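Notes for the Fostley talk, 15 February 2025

Start with the question from last time: why do small offices still buy paper? Let people answer before moving on. 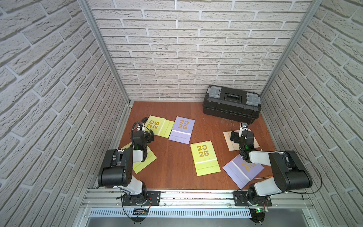

Sindeck keeps its bookings on paper and copies them over at the end of the day. Slow, but they lose very little. Mention the 1,000 old job sheets – pause there.

Next, wear and tear. Paper that gets handled gets grubby, so budget for replacing covers.
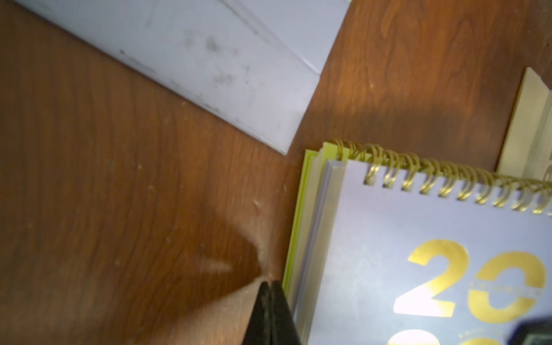 Dirt marks on a flat, pale lavender-grey surface.

Dranora went the other way and scanned the lot. Searching is quicker, filing is worse.

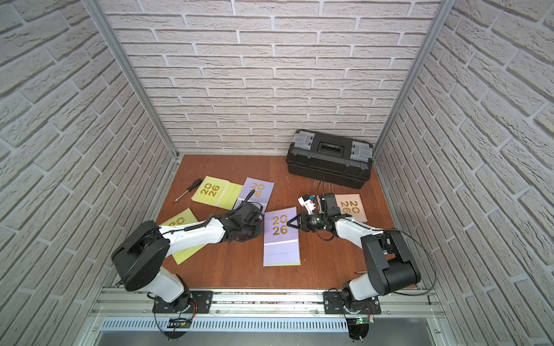 Leave five minutes for questions. Skip the postage section if short of time.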